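Kitchen and worktop check, Plarngate flat, Sunday teatime

Fridge temperature: 5 degrees. Pass, and I'm chuffed, because last month it was creeping up!

Smoke alarm: Pass. Loud enough to upset next door (sorry).

Extension lead behind the toaster: Fail. It's the old Brunico one and the plug is loose. I've put it in the bin bag already, so please don't fish it out again.

Table top: Pass. Brown hides everything, crumbs included, so run your hand over it as well as looking. I did the whole thing with the Prodomton spray and it came up lovely.

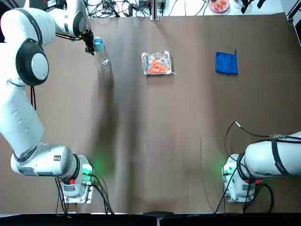

Bottles: Caps on, please, all the time — even if you're coming straight back for another swig. Pass this time.

Food bags: Fold the top over and clip it if you've only had half. I don't mind what's in them, I just don't want ants again like we had in July.

Bin: Nearly full. Comment only, but you know whose turn it is.

First aid tin: Plasters low, 27 left in the box and most of them the tiny ones nobody wants. I'll get more from Mollel on the way home.

Next check: same time next month, kettle on first.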